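Rinier Table Linen is a small workshop in Pladham that makes, mends and rents tablecloths and napkins. Eftychia Politis started it in the back half of a former shoe store on Evier Street, and we still work there.

Most of our customers are families, church halls and small restaurants. We sew to measure, which matters if your table is round, oval or an odd length.
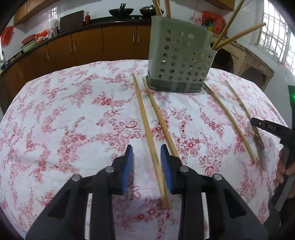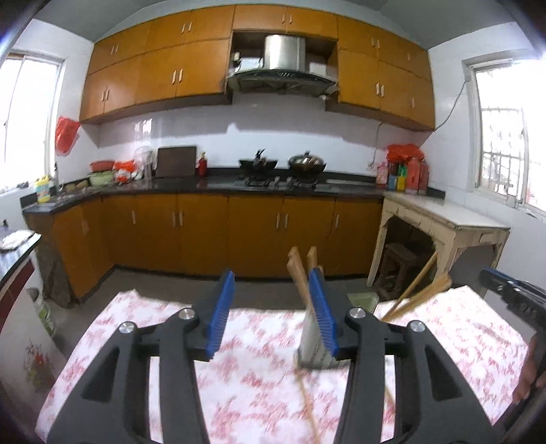 **Can you make a cloth for a table that isn't a standard size?**

Measure the top at its widest point and tell us how far you want the cloth to hang. We cut to those numbers and add the hem ourselves. For an unusual shape, trace the edge onto newspaper and bring it in.

## How we started

Eftychia worked for 10 years in the alterations room at Pappas, the dry cleaner by the bus station. People kept asking her to fix tablecloths, and the cleaner didn't do household linen. She began taking the work home in the evenings, and when the room closed she bought two of the sewing machines and rented the shop.

The name Rinier came with the lease. It was painted over the door and the sign was in good shape, so we left it.

## What we do

- Tablecloths, runners and napkins made to order
- Hemming, patching and darning — bring the piece in clean, please
- Stain treatment on cotton and linen (we don't treat silk)
- Rentals for weddings, wakes and community dinners

We keep some 2,000 napkins for rent, mostly white and cream. Holiday bookings open in November and the larger round cloths go first.

## How we work

Every order gets a paper ticket with your measurements and a scrap of the fabric pinned to it. We keep the tickets, so if you want a second cloth to match the first, bring your name and the year if you remember it. Printed fabrics are sometimes discontinued. When that happens we'll show you the closest thing we have before cutting anything.

Repairs usually take 10 days. Lace takes longer and we quote it separately.

## Visiting

The counter is at the front and the cutting room is behind it. Parking is on Evier Street or in the lot next to the pharmacy. We are closed on Sundays and Mondays.

Page updated 2025-06-08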